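The Stullard Bus

The bus from Stullard to Barkside takes 80 minutes, unless my aunt is on it, in which case it takes as long as she likes.

She had decided that I should move in with her for the winter. I had decided nothing, a habit of mine, and so on the first wet morning of November I found myself at the stop with two suitcases and a cheese plant. The driver looked at the plant.

"That's a child's fare," he said.

I paid it. My aunt told him he was a crook, and then sat directly behind him so that he could hear the rest.

At Rirdale we stopped to let some sheep across. My aunt used the time to go over the rules of the house. The heating came on at six and went off at seven. The cat, Tak, was not to be spoken to before breakfast. I would have the back bedroom, which had been my uncle's until he went to live in the shed.

"Is he still in the shed?" I asked.

"He comes in for Christmas," she said.

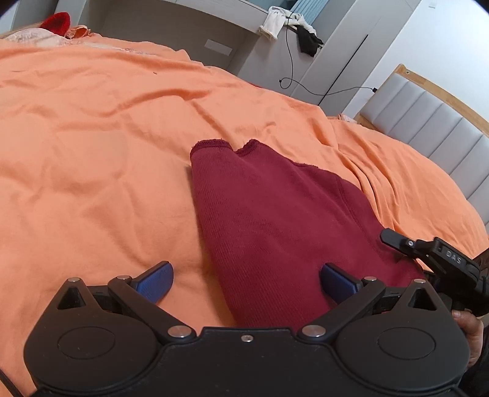 The last of the sheep had sat down in the road. The driver sounded his horn, and it gave him the look he had given my plant. My aunt stood up, buttoned her coat and got off. I couldn't hear what she said to it, but it went on for 3 minutes, and at the end of them the sheep got up and walked through a gate — closing it, I would swear, behind itself.

She came back up the steps and held out her hand to the driver.

"I'll have that child's fare back," she said.

He counted it out in coppers. I moved the plant on to my knee and began, rather late in life, to wonder how warm you could get a shed.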